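Notice of Retirement
4 min read

The Office of Software Continuity at Hudesau wishes to inform all remaining users that the Ivside browser will be withdrawn from service at 11 in the evening on the last night of May. After that hour no further updates will be issued. Users are asked to export their bookmarks before the deadline.

The notice was the ninth draft. Lamptey had written the first eight, and each had been returned by the legal department with the word "regret" struck out. The company did not regret the withdrawal of products. It retired them, with thanks, and it directed their users to the successor, which in this case was called Zukach and had been installed on most of their machines already.

Lamptey had joined the Ivside project when it employed 12 engineers and occupied a full floor. Two of them remained. The other was on leave. It therefore fell to Lamptey to carry out the closing procedure, a document of seven sections that had been prepared for a different product and amended by hand.

Section one required the disabling of new downloads. Section two required the archiving of correspondence. Lamptey opened the support mailbox in the late afternoon and began to move its contents into cold storage, as instructed, without reading them. This was observed for the first several hundred messages.
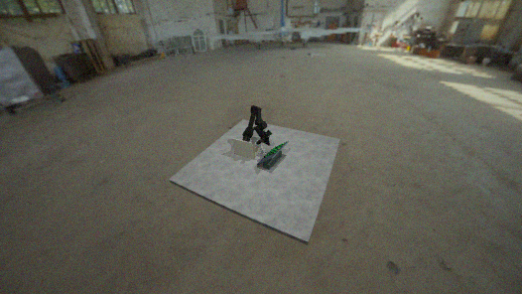 Ama Akolgo

The message that interrupted the work had been sent that morning. It came from a municipal library, and it was courteous. The library's catalog terminals ran Ivside, the writer explained, and had done so since they were installed. Zukach would not start on them. The writer did not ask that the retirement be reconsidered. She asked whether the old browser would simply close at the appointed hour, or whether it would go on opening the catalog for as long as the machines held out. There were patrons, she added, who came in on foot and would want to be told.

The procedure did not provide for questions. Section four supplied a standard reply, which thanked the user for her loyalty and recommended the purchase of current equipment. Lamptey pasted it into the window, read it through and deleted it.

"Dear Madam," Lamptey wrote. "The browser will continue to open. It will not be repaired. I would advise you to permit it to visit your catalog and no other address, and I attach the settings by which this may be done. They are not in the manual – I wrote them this evening."

The settings took longer than the letter. They were tested twice on an old machine that had been kept under the desk for the purpose, and at a quarter to eleven they were sent.

Sections five and six were completed in order. Section seven called for the signature of the responsible officer and a brief statement of any irregularities. Lamptey considered the space provided, which was one line long, and entered "None." The update server was then instructed to stop. It asked for confirmation, and confirmation was given.

On the far side of the building the cleaning staff had started on the meeting rooms. Lamptey put the old machine back under the desk, left it switched on, and went to find a coat.

11 shares
2 comments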